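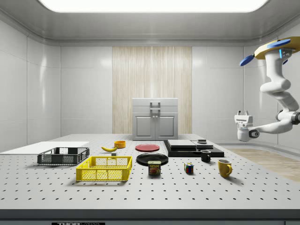
From: Callum Gosling
To: stindis-users
Date: 8 March 2019
Subject: Re: [stindis-users] Episode length and resets in the tabletop set

On the Bainbridge list it was written:

> We recorded 50 demonstrations per task in Stindis and the policy
> still picks the wrong mug. Is the layout randomized between
> episodes, or only the arm start pose? Also, is 512 steps a hard
> limit?

Only the arm start pose, unless you set the layout seed yourself. With the default config the black mug stays in front of the platform and the yellow one stays beside the Rubik's cube, so the policy can learn the position and ignore the color. 50 episodes of that won't separate the two mugs. Neither will 1000.

What we do at Levden:

- new layout seed every 2 episodes
- crates and plates left where they are, small objects moved
- both mugs kept on the table for every mug task
- the SPAM can may start on the rim of the black plate. Let the physics settle before you start recording, otherwise the first frames contain motion the operator didn't cause

512 is the writer's buffer size. Longer episodes get split into two files and the second one has no task string. Pukden drops files without a task string and doesn't log it, so check your episode count after conversion. We lost around 30 that way in December.

The arm hangs from overhead in this scene. If you are mixing in data from a table-mounted arm, convert actions to the tabletop frame first. Joint targets will not transfer.

I can send the seed script if anyone wants it. It has no docs.

Callum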